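Forum > Automatisierung im Kleinbetrieb > Beschaffung und Budget

Zweites Handgreifer-Set: kaufen oder weiter zanken?

rmoya_52
Der Haushaltsplan muss im November stehen, und ich habe genau eine Zeile frei. Zur Wahl stehen ein zweites Paar Handgreifer von Seteck oder der gebrauchte Arm von Cabrera, Typ 701, den mir der Händler mit feuchten Augen als Schnäppchen ans Herz legt. Bei uns geht es ums Tischdecken: Besteck, Teller, Platzset. Klingt nach Kindergarten, kostet wie Zahnarzt.

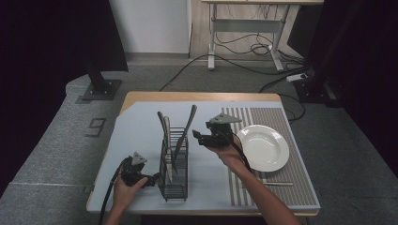

Das Set wird von zwei Schichten benutzt, und wer zu spät kommt, darf Excel pflegen. Meinungen?

Daranee_T
Zweites Paar. Ein gebrauchter Arm ist ein Haustier: Die Anschaffung ist billig, danach kommt der Tierarzt.

galang.l
Sehe ich anders. Mit Handgreifern bezahlst du auf ewig Leute, die Löffel umsortieren. Der Arm macht das irgendwann nachts allein.

Daranee_T
"Irgendwann" ist eine schöne Budgetposition. Unter welcher Kostenstelle läuft die bei euch?

galang.l
Privulell, Unterpunkt Hoffnung. Läuft seit 24 Monaten.

Milagros A.
Bevor ihr euch haut: Was ist mit Verschleißteilen? Wir haben bei Nunex damals nur die Geräte beantragt. Kabel und Ersatzbacken musste ich dann einzeln nachreichen, jedes Mal mit Begründung. Die Begründung "kaputt" wurde abgelehnt.

rmoya_52
@Milagros Kabel habe ich drin, Backen nicht. Mist. Wie viele rechnet man da?

Milagros A.
Zwei Paar pro Set und Jahr, wenn ihr viel Metallbesteck greift. Und nimm den Tisch mit in den Antrag, Möbel gehen bei uns über einen anderen Topf und dauern länger als jeder Roboter.

galang.l
Ich bleibe beim Arm. Frag aber nach, ob der Controller dabei ist. Bei unserem war er "optional", so wie Räder am Auto.

rmoya_52
Gerade angerufen. Controller ist nicht dabei. Schreibe jetzt den Antrag für das zweite Paar, mit Backen.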